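3.2 Placement and reported use

Households in the Willico sample were asked where their microwave was installed and how often each member used it in a normal week. Of the 168 homes that returned both forms, the over-the-range position (Figure 4) was the most common. Countertop units came second. Respondents under 19 were asked only about reheating.

Placement was recorded by the respondent and checked against the floor plan. Where the two disagreed, we kept the floor plan. Shelf height was measured from the finished floor to the bottom of the door.
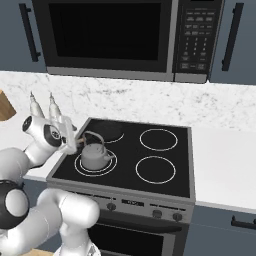
Figure 4. Over-the-range placement, with the microwave between two upper cabinets and a marble backsplash below.

Mojtaba Golestani, commenting on an earlier draft, objected that height alone says little about reach, and that the depth of the counter or range in front of the unit should be entered as a separate term. We agree. Depth was added to the model in Section 4, and the effect of height became smaller but did not disappear.

Shorter adults reported fewer uses per week when the door was above shoulder level. Several wrote that they asked someone else to lift out soup or other liquids. The pattern was weaker in Zudasent, where kitchens were smaller and most homes had a step stool within reach. Renters and owners did not differ on this item.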